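双臂示教采集记录 周三 Stidum 工位

上午九点半开机，两臂回零正常，右臂夹爪开合各空跑十次，行程读数和上周一致。 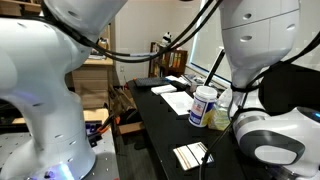

本轮任务编号沿用 Terier，目标还是长桌上的抓取与转移：单臂抓取、放置、双臂交接三个子任务。截至昨天收工，库里共有 3,874 条示教，其中单臂抓取占大头，交接偏少。今天的计划是只补交接，不再采单臂。

一、开工前检查

外参复核。用标定板在桌面近、中、远三个位置各取一组，左臂基座到桌面坐标系的平移误差在允许范围内，右臂在远端偏大。重新解了一遍手眼，远端误差降下来了，近端略有上升，可以接受。新外参已写入配置，旧的改名保留，不要删，前面的数据回放还要用。

时间同步。两臂控制器和采集主机之间的时钟偏移，开机时有一次跳变，五分钟后稳定。处理办法和以前一样：开机后先等，再开录。建议把等待写进启动脚本，现在全靠人记。

线缆。左臂上段过来的那束线在肘部大角度外展时会绷紧，交接动作刚好要走到这个姿态附近。把固定点往外放了一段，松弛量够了，但垂下来的部分会在俯视相机里晃。先这样采，后面看遮挡比例再定。

二、采集过程

上午采 126 条，全部为交接。流程：左臂取物，抬到桌面上方的交接区，右臂接近并夹持，左臂松开后撤，右臂放到目标位置。每条结束后人工复位物体，位置按随机表走，朝向不限。

操作端用的是主从示教，比例 1:1，没有开平滑。之前开平滑的那批，松爪瞬间有滞后，学出来的策略总是右臂夹住之后左臂还拽一下。关掉以后轨迹毛刺多一些，训练前再做低通即可，原始数据保持原样。

中途出现两类问题：

1. 右臂接近过快触发碰撞检测。集中在前半小时，操作者手还没热。触发后的条目一律作废，不做截断保留。以前截断过一批，终止帧的标签是错的，清理花的时间比重采还多。

2. 左臂松爪后物体偏转。夹持点偏离重心时容易出现，扁平物尤其明显。这类条目只要最终放置成功就算有效，加标签“偏转”，不剔除。策略部署时同样会碰到，样本里应当有。

下午换物体。软质容器夹持力要下调，否则外形被压扁，触觉通道饱和。参数改在任务配置里，没有动全局。透明物体的深度图空洞严重，点云分支基本不可用，只能靠 RGB。这部分条目单独放目录，训练点云模型时别混进去。

下午两点以后窗户那边光线变化较大，曝光锁定后画面偏亮，饱和像素增多。没有拉窗帘，有意保留光照变化，只在元数据里把时段记成“午后”。Llorente 那边的工位没有窗，两处数据合并时光照分布差别会很大，采样时要按工位配比，不能直接拼。

三、质检

随机抽 40 条回放，逐条看三项：首帧物体是否在视野内，交接瞬间两爪是否都有接触信号，末帧是否静止。结果：

首帧合格，没有问题。

接触信号缺失 2 条。回看力数据，夹持是有的，阈值设得偏高，轻物体过不了线。阈值改为按物体查表，已重跑标注脚本，这两条改判有效。

末帧静止判断偏严，放下后物体轻微晃动会被判为未完成。把窗口往后延了半秒，重判后正常。

另外发现一个旧问题：语言指令字段里“左”“右”有两种写法，一种以操作者视角，一种以左右臂编号。早期数据两者混用，今天起统一按臂编号。旧数据要写脚本批量改，改之前先看操作日志确认视角，不能直接替换字符串。

四、试训

午饭时用昨天之前的数据跑了一版小模型，只看趋势。单臂抓取的验证误差继续下降，但幅度已经很小，再堆同类样本意义不大。交接的误差曲线在后段抬头，判断是样本不足加上动作多峰：有的操作者习惯右臂从上方接，有的从侧面接，模型取了中间，两头不靠。

两个办法。一是在采集规范里固定接近方向，数据干净，但适应性差。二是保留多种接法，换成能表达多峰分布的动作头。倾向第二种，训练开销可以承受。规范里只加一条：同一条示教内不许中途换接法，犹豫超过三秒就作废重来。

动作块长度也试了短一档，左右臂配合反而变差，松爪时机容易早。恢复原值。

在真机上低速试了几次昨天的权重，仅用于看行为，不计成功率。左臂取物基本可用，进交接区后会停顿，右臂接近时有来回修正。停顿段和示教里的停顿很像，操作者等另一只手就位时会不自觉停住。考虑在预处理里压缩静止段，速度低于阈值的连续帧做降采样，但松爪前的那一小段必须保留，那里静止是有意义的。

五、工位事项

桌面杂物没有统一清理。Emham 评测集的要求是背景不受控，桌上的东西可以有，但同一批次内不要挪动太多，挪动要记录。今天挪过一次，在上午和下午两批之间，元数据已注明。

光学平板上的小夹具松过一次，重新拧紧，标定没有变化。以后每批开始前用手推一下确认。

右侧下垂的线缆离桌沿偏近，走动时容易碰到，过桌角那一段需要加线槽。先用扎带临时固定，别扎太紧，末端旋转时要有余量。

硬盘余量够用到周末。视频压缩仍用原参数，不要自行调高压缩率，夹爪边缘会糊，分割标注受影响。

六、待办

启动脚本加入时钟稳定等待，未稳定时禁止开录。

“左”“右”字段批量修正，先出差异表再落库。

静止段降采样，做开与关两组对比，用同一份划分。

俯视相机线缆遮挡统计，交接段单独算。遮挡高的话把线改走左臂背侧。

右臂远端误差的来源还没查清，怀疑是标定板摆放时受桌面反光影响，角点检测不稳。下次换哑光板再测一遍，远端多取几个姿态。

夹持力查表补上软质容器的几档，现在只有一档，是凭手感填的。

收工前两臂回到停放位，末端朝下，控制器断使能，未断主电。数据已同步到服务器，校验和一致，本地副本暂留。

补记：晚上重跑标注时脚本在透明物体目录报错，原因是缺深度文件时直接抛异常。改成跳过并写日志，已提交，其他目录的输出与改动前逐字节比对相同。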